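Stitching with tiny hands, and why I can't stop talking about it

Posted Sat 9 December

I have a new favorite thing, and it is suturing. Robotic suturing, to be exact. I know, I know – a few months ago I couldn't have told you the difference between a needle driver and a pair of salad tongs, and now I'm the person at dinner asking everyone to pass me some string.

A bit of background for anyone new. I came to surgery from the sewing side, which is a strange door to walk in through. My grandmother did alterations out of her front room and I grew up hemming pants for pocket money. So when I started my surgical training I assumed that sewing would be the easy part. Ha! My first row of stitches on a foam pad at the Plekside skills course looked like something a cat had been at. Thread is thread, but tissue gives and slides and tears in ways that denim never does, and you don't get to turn the piece over and start again from the back.

Then in February I got my first evening on the console, and I came home so wound up that I couldn't sleep. You sit down, put your forehead against the viewer, and there's your work, huge and bright and close enough to touch. Every little fiber in the thread is right there. I had 40 minutes booked and I would have stayed for four hours if they'd let me.

My teacher is Leonora Enriquez, and she is wonderful and very, very strict about thread. Her big rule is that the suture has to be under somebody's control at all times. If one hand lets go, the other one had better be holding. She also has a thing about where you grip it. Too close to the tissue and you have no room to work, too far away and the thread flops around and catches on everything. I wrote "SHORT TAIL, LONG PATIENCE" on a sticky note after my second session and it's still on my fridge.

The part I love best is the passing back and forth. One hand holds the line steady and the other opens up, ready for whatever comes next, and when you get it right there's a rhythm to it that feels a lot like knitting. I've been looking at close-ups of it all week, with my coffee, like other people look at vacation rentals.

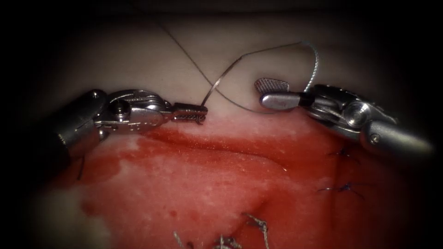
Left jaws closed on the dark thread, right jaws open, and a row still only partly sewn.

Look at the gripping surfaces on those jaws! That fine crosshatching on the left one makes me so happy. If you sew, you'll know the feeling of trying to pull a needle through heavy fabric with sweaty fingers, and how you end up hunting for a rubber thimble or a pair of pliers. Well, somebody sat down and worked out the texture for a tip that narrow. And then there are the wrists, all those pins and hinges and curved silver pieces packed in behind the jaws. I could stare at them for ages.

And two kinds of strand, too, the thin dark one and the silvery braided one. Braids are a whole subject of their own. I find them nicer to tie, they hold a knot without a fight, but they can drag a little on the way through. A smooth thread glides beautifully and then tries to undo itself the second you look away, so you throw extra knots. (My grandmother had exactly the same complaints about cheap nylon.)

What I'm practicing right now is the running stitch on a curve, which is much harder than on a straight line. My spacing drifts. I start out neat and even, and by the far end I'm taking bites that are twice as big as the ones I began with. Leonora's fix is to have me stop after every stitch and look at the whole row before I take the next one. It's slow and it works. I did 13 in a row last session that I'd be happy to show anybody, and my goal is to get to 100 good ones before I let myself try anything fancier.

If you're at the start of this too, practice knots at home on anything you have. I've done them on a banana peel, a couch cushion and the strap of my gym bag. Use two colors of thread so you can see which end is which, and go slowly enough to be bored. Next week I'm back on the console for the backhand stitch, and I've already got the thread laid out on my desk.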